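Part 9: Teaching Romo where to pinch a towel

Before you start, have the wrist camera feed open in Balogh and the arm parked. If the feed is black, go back and restart the camera service on port 2518. I forget this one all the time.
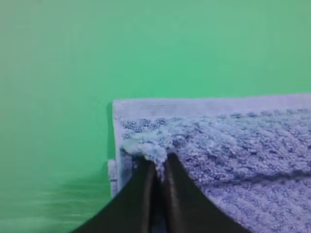 Posted by Thilini Majumder | December 17, 2024 | Brikinport set-up guide

OK, this is my favorite part of the whole set-up! We're going to tell the grasp planner what a good pinch looks like on folded cloth, and I'd pick one near a corner, close to the hem, to begin with.

1. Open the Grasp tab and load the profile called Grollotby. (The default one is for boxes. Skip it.)

2. Set the edge threshold to 71. Pale borders on a towel can fool the edge finder, so check that the overlay line follows the outside of the cloth and doesn't hop onto the woven band.

3. Turn on Layer Check. With folded towels you want the planner to know there may be a second layer peeking out at the side.

4. Click Plan, look at the preview, then click Run. Keep a hand near the stop button.

5. When the fingers have closed, hit Save Frame and tag it "corner" or "top edge" - the tags matter later, when you train.

Note: if you get error 1038, the planner couldn't find an approach path. Nudge the towel a little and plan again.
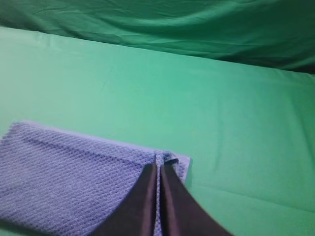
Fig. 2. Top-edge pinch, with a small flap curled over the tip of the right finger.

6. Go through your saved frames and mark any curled flap with the Flap brush. I used to leave these out, and my labels were a mess until March, when I finally redid the lot.

Caution: don't raise the grip force while the fingers are closed. Open them first, change the number, then plan again.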